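The Slow Surrender to Rhubarb

For most of my childhood, rhubarb was something that happened to other people's yards. Ours came from a neighbor in Haltwood who left it on the porch in August, tied with string, long past the point where anyone should have been picking it. My mother stewed it gray. We ate it with the expression people wear at the dentist.

I stayed away for a good twenty years after that. Then I rented a place on Kevside Lane with a rhubarb plant the size of a compact car, and it became clear that one of us would have to move out. I had signed a lease. The plant had seniority.

My first attempt was a crumble, which I sweetened the way you would salt an icy driveway. It tasted of sugar with a sour rumor behind it. The second was a jam that never set and spent the winter pretending to be a syrup.
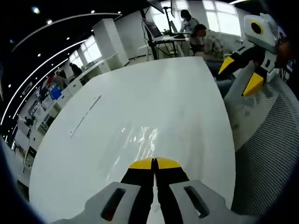 By Perry Lindqvist
Contributing Writer, Food

What changed my mind was a bakery called Coppens, where the rhubarb tart has five ingredients and a line out the door by 8 in the morning. The filling was sharp enough to make my ears move. I bought a second slice to be certain.

The trick, as far as I can tell, is to stop apologizing for it. Cut the stalks thick, toss them with a little sugar and some orange zest, and roast them in a covered dish until they slump but still hold their shape. Leave the leaves alone; they are poisonous, and the plant has made its feelings plain enough already.

I have since tried it with pork, with yogurt, and in a chutney from an old Kurura community cookbook that lists 104 recipes, a suspicious share of them involving raisins. The chutney calls for an onion, cider vinegar, fresh ginger and "a good while" on the stove. Mine took about 143 minutes and made the curtains smell of vinegar until spring. It was excellent with cheddar.

My mother came to dinner and had the tart. She said it was nice, and asked why I hadn't cooked it a bit longer.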